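Forum: Manipulation Learning > Data and Calibration
Thread: Cross-gripper relative pose – marker on the other tool vs. map alignment only

jawgap_mm
April. Putting our numbers out for criticism before we freeze the pipeline.

Task is two-handed transfer with hand-held grippers. The policy needs the pose of each gripper relative to the other. Until now we got it by localizing both wrist cameras against a shared map of the room (our tracker is called Graltix, in-house) and subtracting. Now we also put a square marker on each tool and let the opposite wrist camera read it directly whenever it is in view.

Median relative error at the jaw tips, same operators, same room at the Vultdale site:
map only: 11 mm
map plus marker: 3 mm

Reference was a fixed jig, both tools clamped. Free-hand sessions have no ground truth, so there we only report agreement between the two estimates.

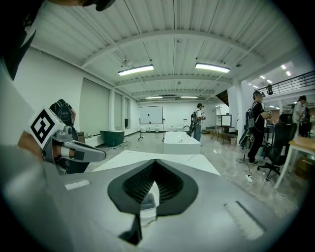 Wrist view, Vultdale room. Marker cube on the second gripper, left side.

Filter is a plain pose graph, marker edges weighted by apparent size.

ostler_k
11 mm for map only sounds high. We get 6 in a smaller room with the same approach. How far away are your features? White walls and a white corrugated ceiling will give you very little to lock on to nearby, and the repeated ribs are a good way to get false matches.

jawgap_mm
Most stable features are at the far end of the room. Depth on those is poor, agreed. We tried adding printed posters to the walls at Paltport and map-only error dropped to 6 mm, so part of the gap is the room.

tare_weight
Then the headline should be 6 to 3, with the 11 in a footnote. You are comparing the marker against a map you already know is weak.

jawgap_mm
I don't agree. Vultdale is where most of the data comes from and no posters are going up there. The comparison that matters is the one in the room we use. Both rows will be in the write-up.

rhubarb_solver
What about people walking through the map? Other operators moving in the background would worry me more than blank walls.

jawgap_mm
Ran that too.

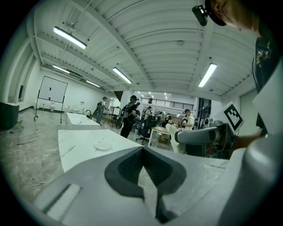

Moving people cost us less than I expected in the map, since outlier rejection drops most of those tracks. What hurts is the time to relocalize after a fast wrist turn. The marker edge carries the pair through that gap, provided the tag is readable, and tilt is the limit there. With the second gripper coming in from the right and its tag tipped at an angle, as in this view, the corner fit is still usable but the rotation about the in-plane axes gets noisy. Past a certain tilt we down-weight rotation and keep translation.

ostler_k
Single flat square has the two-fold pose ambiguity at small apparent size. Are you keeping both solutions?

jawgap_mm
Yes, both go in and the graph picks by residual against the map estimate. Wrong pick shows as a flip lasting a few samples. We remove those with a rate limit on rotation.

tare_weight
A rate limit will also clip real fast turns. You said those are the hard case.

jawgap_mm
Fair. The limit is set above the fastest turn in the jig-free set, but that set is small. Will rerun without it and post the difference.

rhubarb_solver
We dropped rate limits in Rind and used a switchable constraint on the marker edge instead. Slower to solve, no clipping. For offline processing the solve time didn't matter.

tare_weight
Also please report the fraction of samples with a readable tag. A median of 3 mm says little if the tag is hidden for half of each transfer.

jawgap_mm
Will add it per task phase. Approach and handover separately – they look very different in the logs.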